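Grandton Community Kitchen: where we've got to since February

Hi Catalina,

Sorry this is a bit of a ramble, but there's a lot to tell you! The short version is that the baking evenings are running, people keep coming back, and we still have most of the equipment money left.

Ylva Wallin has taken over the Haugland Street group and moved it to 6:30 so parents can get the kids fed first. That helped a lot. We did lose one evening when the oven wouldn't light (the repair guy came the next morning, it was the igniter) so that group is a session behind and will run one longer.

Bread has been the big hit. I had planned to do soups first and bread at the end, but everybody asked for bread, so I swapped them. My basic loaf is 500 grams of flour to one packet of yeast, and I've stopped printing the fancier version because it only confused people.

Money next. Flour and yeast came in under what I'd guessed, and butter went well over, so it nearly evens out. We spent $200 on bowls, measuring cups and oven mitts. I'd like to move what's left of the printing line over to ingredients, if you're okay with that? The handouts cost next to nothing now that the library lets us use its copier.

Still to do: 4 more sessions at Grandton, 3 at Haugland Street, and the shared supper, which I haven't found a room for yet. The church hall is my first choice, but they're slow to call back.

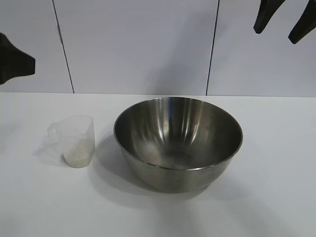
What I need from you

A yes or no on the printing money, please, and the name of whoever handles insurance for the supper. I'll send the receipts separately once Ylva gives me hers.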